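Chapter 9
Free Clients, Paid Boxes: Who Gets the Update?

Before you start

By the end of this chapter you should be able to explain how a media software firm pays its programmers when the program costs nothing to download; read a release note and separate what has changed from what has been renamed; and make a defensible guess about whether a given streaming client will still be maintained when the hardware it runs on wears out. You will need the codec tables from Chapter 6. You won't need any more optimism than you brought with you.

9.1 The living room problem

Chapter 8 ended with a media server running in a cupboard and a library of files that any device in the house could reach. That was the easy half. A server can be ugly. It can be administered from a command line by one patient member of the household, and if it goes down at 3 in the morning the only witness is the log file. The client is a different matter. It sits under the television, it is operated by people who have never heard of a transcode, and they judge it on whether the picture comes up before they lose interest.

For years the industry's answer was a general-purpose computer with a remote control. The home theatre PC had every advantage on paper. It played anything, it could be upgraded with parts from the shop down the road, and it didn't care which broadcaster had fallen out with which studio. It also had fans, driver updates, and a habit of displaying a dialogue box over the last ten minutes of the film. The dedicated streaming box removed most of that and a fair amount of the owner's freedom along with it. Much of this chapter concerns that trade, and who gets to decide its terms after you've paid.

We will follow one program through it. Clarelex began as a free media centre for desktop computers, written by a small team and tested by whoever turned up on the forum. In its fourth year the team licensed the interface to a hardware maker, Brideck, which put it in a grey box and sold it through electronics chains. The desktop version stayed free. Every announcement for the next two years described it as "a core part of the family", and readers of corporate prose will know how to take that.

9.2 What "free" was paying for

Start with the money, because the release notes won't. A free desktop client earns its keep in one of a few ways. It may carry advertising on the home screen. It may collect viewing data and sell it in bulk. It may charge for a companion app, or for remote access, or for the programme guide. Or it may be a sort of unpaid nursery, where features are tried out on enthusiasts before they reach the box that brings in the revenue.

Clarelex was the last sort and said so, more or less, in its early days. Desktop users got new builds first and put up with the crashes. In exchange they got a say. When the Brideck box shipped, the order flipped. The box received 14 updates before the desktop client received one, and that one fixed a spelling mistake in the weather widget and moved the settings menu. Forum threads from the period make instructive reading. The loyal users insist that a major release is being prepared. The less loyal ones ask what, exactly, is in it.

Neither camp could know. This is worth dwelling on, as students tend to assume that a company's silence conceals a plan. Sometimes it conceals two developers and a contract with penalty clauses. Wiremu Tipoki, who maintained a set of community plug-ins for Clarelex through the whole of this stretch, kept a public list of every bug he had reported against the desktop build. When he stopped updating the list, most of the entries still read "acknowledged". He has since written that the word did him more harm than a flat refusal would have, as it kept him working another winter on something the firm had stopped thinking about.

We don't have to share his bitterness to accept the lesson. An acknowledged bug is a bug. Count fixes, and look at the dates on them.

9.3 The catch-up release

Eventually the big desktop version arrived. It brought the box's interface to the PC, with larger tiles, a unified search, a watch-later queue and a new remote app for phones. Reviewers were kind. Most of them had spent an afternoon with it, and for an afternoon it was lovely.

Look harder and the picture changes colour. The new interface had been designed for a single chip whose video decoder was known in advance. On the desktop it had to cope with whatever graphics hardware the owner happened to have, and its fallback was to do the decoding in software without mentioning it. A machine that had played high-bitrate files comfortably under the old version now ran hot and dropped frames. The local library scanner had been rewritten too, with a ceiling nobody had advertised. Past 4000 items it stopped adding titles and reported that the scan was complete. 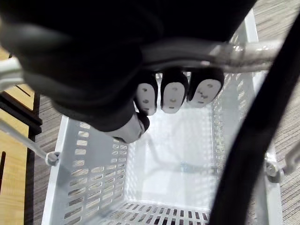 A scan that stops early and reports success is worse than one that fails outright, and you should learn to test for it. The method is dull. Count the files on disk, count the entries in the library, and account for the difference. One careful user with 3116 films and a large folder of television episodes did precisely this and posted the result. The company replied that the limit was "a performance safeguard". It was lifted in the following build, which rather suggests what sort of safeguard it had been.

What had been taken out was harder to spot than what had been put in. The old client could output audio untouched to a receiver, and the new one resampled everything. The old one let you edit the metadata for a title by hand. The new one fetched it from Clarelex's own service and overwrote your corrections at each refresh. Neither removal appeared in the announcement. Both made perfect sense for a sealed box sold to people with a soundbar and no opinions about cover art, and they were a nuisance for nearly everyone who had bothered to build a PC for the job.

9.4 Two competitors, briefly

It would be unfair to leave Clarelex standing alone. Pryor, a paid desktop client of the same generation, never made a box and never promised one. Its updates were slow and its menus looked like a tax form, but the features it listed were there from one year to the next. Its licence fee went up twice. Users grumbled and mostly renewed.

Wallen took the opposite road and opened its source code. This is often presented as the cure for everything described so far, and you should be wary of that claim as well. Open code can be maintained by anyone, but whether anyone will is a separate question. Wallen's playback engine has had steady attention for years. Its television tuner support depends on a couple of people with the right tuner cards, and has been broken for long periods when their interests drifted elsewhere. The licence guarantees you the right to repair it. It doesn't give you the weekend.

We return to both programs in 9.7, where you will set them up side by side on the same hardware and measure start-up time, seek time and processor load on the sample files. Record your figures before reading ours.

9.5 Terms used in this chapter

Client: the program that presents and plays media, as distinct from the server that stores and catalogues it.

Feature parity: the claim that two versions of a product do the same things. Ask which version was used to draw up the list.

Passthrough: sending an audio stream to a receiver without decoding or resampling it first.

Software decoding: using the main processor to decompress video when no suitable hardware decoder is available, or when the program hasn't bothered to look for one.

Sunset: a marketing word for switching something off.

9.6 Warm-up questions

Write a paragraph on each before going on to the practical work.

Choose a media client you have used for at least a year. From its published change log, list the additions and then the removals. If you can find no removals, explain how you checked.

A vendor announces that its free desktop program and its paid box will "share a common code base from now on". Who benefits if that is true? Who benefits if it is only announced?

Find out whether your own client decodes video in hardware for each of the sample files from Chapter 6. Don't rely on the settings page. Watch the processor load during playback and write down what it does.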